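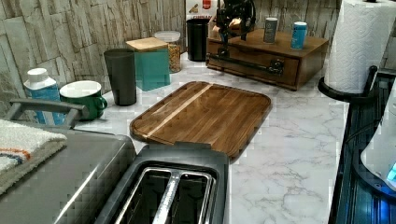 4.2 How counter space is divided

The households in the Halliday sample were asked to leave their kitchens as they would be on an ordinary Monday. Most of them keep far more on the counter than they use in a day. When we asked why, the usual answer was that the cabinets were full, but in many homes there was free shelf space within reach. Rutherford's earlier work on the Caver apartments found the same thing, and she suggested that people treat the counter as a kind of open storage with its own rules. Our interviews support this view.

We coded 1,639 objects across the full sample, of which 544 were standing against a wall or backsplash. These wall objects are mostly upright and narrow: bottles, mugs, tumblers, canisters with lids. People described them as things that "live there." They are picked up, used and put back in nearly the same spot, and the order of the row changes little from week to week. Appliances behave differently. A toaster or a grill is heavy enough that it tends to stay where it was first set down, and the smaller items are then fitted in behind it or beside it.

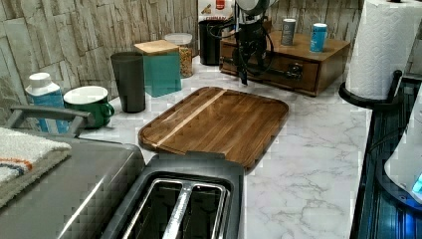 Flat objects were the hardest to code. A cutting board takes up more counter than almost anything else in the kitchen, yet it can also be a work surface, so it is not clear that it should be counted as taking space away. We settled on two codes. A board lying flat was marked as "surface in use" if food or a knife was on it and as "surface at rest" if it was bare. Boards leaning against the wall were coded with the upright objects. Several participants said they never put the board away – it was simply part of the counter to them – and wiped it down along with everything around it.

Towels raised a similar problem. Few homes had a hook or rail near the sink, and the towel was often draped over whatever stood closest. We coded a draped towel together with the object under it and noted the pair. This matters for the storage counts, as a covered appliance has to be cleared before it can be used. Participants in the Skavon interviews rarely mentioned this step unless we asked about it directly.

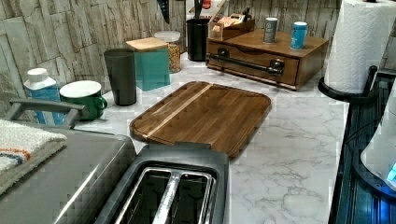
Figure 9. Counter with containers in a row along the stone backsplash, a walnut cutting board lying flat, and a striped towel draped over the left end of the toaster.

The depth of the counter also shapes the layout. On shallow counters the back row and the appliances touch, and there is no middle zone. On deeper ones the middle zone is where boards, plates and unopened mail collect. We return to the middle zone in Section 5, where the layouts are compared with those from the Nirkuvberg homes.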